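Making Maluvham: our second-year film project report

By Kerubo Nzioka, with bits nagged out of Amrit Hawthorne and Martim Carvalho

I should say first that Maluvham was never meant to be a documentary about a sign painter. In our proposal it was a drama with two actors, a bus and a funeral, and if you look at the form we handed in you'll see I'd even drawn the bus. Then one actor got a proper job and the bus company stopped answering, so by the time the spring term started we had a title, a camera booking and nothing to point the camera at. Maluvham was the name of the village in the drama. We kept it because Martim had already made the poster.

The new subject came from Amrit, who'd been walking past the same shop on his way in for two years. It's called Thammasiri, it paints shop signs and menu boards by hand, and it's run by Kittipong Chuensuk, who is 75 and would rather you bought something than asked him questions. Amrit bought a small board saying NO CYCLES. He hasn't got anywhere to put it. But it got us in the door!

What we set out to do

Our brief asked for a short film on a living artist, up to 7 minutes, with a written report from each group (hello). Our tutor, Teresa Louro, wanted us to think hard about how much of ourselves we let into the film, as the year before had apparently been full of students looking thoughtfully out of train windows. So we made a rule that none of us would be seen or heard. We broke it, and I'll get to that.

Amrit directed, Martim shot it and I did sound and most of the edit. Four of us started out but our producer swapped groups in the second week, so we shared out the phone calls and I ended up doing nearly all of them, which I'm still a bit sore about.

Filming

We filmed for four mornings, always from 7 till the shop opened, when Mr Chuensuk wanted us gone. Early light through the shop window was lovely for the lettering and terrible for his face. Martim's answer was to stop filming the face. I argued with him about it on the pavement with all the kit round our feet, and I was wrong — the hands are the best thing in it. He paints with a stick propped under his wrist and he holds his breath on the long curves. You can hear him let it go at the end of each one. I'd clipped the mic on too high and thought I'd ruined the take, but that breath became the sound of the whole film.

The interview was harder. I'd written out pages of questions about craft and memory and the city changing, all very serious, and he answered them with yes, no, and once with the price of enamel. Amrit got bored and asked him which sign in the street was the worst. Well. He talked without stopping until we ran out of card space. He's got a view on every letter R between the shop and the station. There's one on a chemist's that he crosses the road to avoid.

That was where the rule went, because the answer makes no sense without Amrit's question in front of it, and then you can hear Amrit laughing all through the bit about the chemist. We tried a caption card in place of his voice and it looked like an advert. 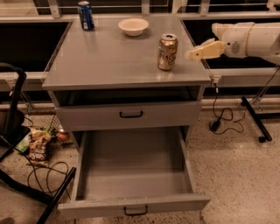 Cabinet with the bottom drawer open, two cans and a small white bowl on top.

The edit

I cut the film in Isto, the editing program we've got on the department machines, and I'll be fair to it and say most of my troubles were my own. My first assembly was four times too long. I'd gone through everything in order, from him unlocking the door to him shooing us out, and when I showed it to the others Martim said it was like being at work. He wasn't trying to be mean.

Teresa told me to pick one sign and follow it from start to finish, and drop any shot that didn't belong to it. I didn't want to, as it meant losing a really nice sequence of him mixing green, but I tried it overnight and she was right. The sign we chose was for a café called Lultar. It's six letters, he redid the second L, and you see him wipe it off with a rag without any fuss at all. I think that's the moment people in the seminar leaned forward. I put the worst-sign interview over the top, so he's being rude about other people's lettering while rubbing out his own. Amrit says that's unkind. I think Mr Chuensuk knew just what he was doing.

For music we had nothing. We did try a piano piece by a friend of Martim's and it made everything feel like somebody was about to die, so out it came. There's the breath, the brush, a radio in the back room and a delivery van. We did have to ask what was on the radio in case it was a song we couldn't use. It was a man talking about onions.

Money

The department gave us 400 pounds. Most of it went on hiring a better lens, and the rest on a hard drive, bus fares, a great many pastries for the shop, and Amrit's board, which I've been told I can't claim for. I've claimed for it.

Showing it

We screened it in May with the other groups, and Mr Chuensuk came in a tie and sat at the back. During the credits he told Martim that the spacing on our title was bad between the V and the H. It is, now I've seen it I can't look at anything else. We offered to fix it and he said no, he'd do it, and he took the poster home with him. We haven't had it back yet.

What I'd do differently

I'd book the sound kit for longer and do a proper test before the first morning. I'd log the footage on the same day, too, since I spent most of a weekend hunting for one close-up of a brush that Martim had labelled "nice". And I'd ask the silly question much sooner. My pages of serious ones are in the appendix, if anybody wants them, along with the release form, the shot list and the drawing of the bus.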